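Filed under: Automation | Codes & Guidance

Cudlow adopts site rules for outdoor mobile robots

The Cudlow campus has adopted a written code of practice for ground robots operating on its shared outdoor pavement, effective July. The code replaces a set of informal permissions that had been issued run by run. It applies to all wheeled and legged units with a mass of up to 83 kg, whether driven by an operator or running a planned route.

Under the code, an operator must file a route sheet before each outdoor run. The sheet lists the start point, the end point, the surface type and any building entrance the unit will approach. Open plaza areas are classed as shared ground, with a speed limit of 800 millimeters per second. The limit drops to 500 millimeters per second on the approach to a doorway. Units may not stop in front of a door for any purpose other than an emergency halt.

Sorcha Madigan, who drafted the text, said the approach limit was set from braking tests carried out on dry pavement. "The stopping figures were consistent on flat ground. We had less data for wet leaves and none for loose gravel, so gravel is excluded until someone tests it," she said.

Each unit must carry its identification on the body and in its log header. Camera logs are to be recorded continuously from departure to return, and the clock on each recorder must be checked against the site time server before departure. Logs are held for 68 days and then deleted unless an incident report refers to them.
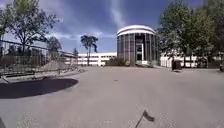
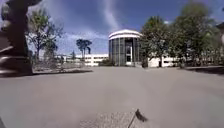 Robot's-eye views across the plaza toward the cylindrical glass building at Cudlow.

A separate section deals with light and shade. Operators are asked to note strong sun, hard shadows and reflective glazing on the route sheet, as all three can affect camera-based obstacle detection. Where a route crosses from sunlit pavement into tree shade, the code requires a second detection method that does not depend on visible light. Units without one may still run, but only with an operator walking within reach of a stop control.

Said Abdelaziz, who manages outdoor trials for Hummont, said the requirement would add hardware cost for smaller teams. He asked for the wording on glass facades to be tightened. "The draft says 'reflective surfaces' and leaves it there. A curved glass wall and a parked car give you different problems, and the route sheet ought to have separate boxes for them," he said.

Madigan said the route sheet would be revised at the first review. The revision will also cover fixed street furniture such as bins and posts, which at present does not have to be entered.

The Dumstead site is considering the same text with changes to the log retention period. Pētersons, which supplies remote stop units to both sites, has been asked to provide range measurements for use near buildings. Existing run permissions at Cudlow remain valid until their stated end date and will not be renewed in the old format.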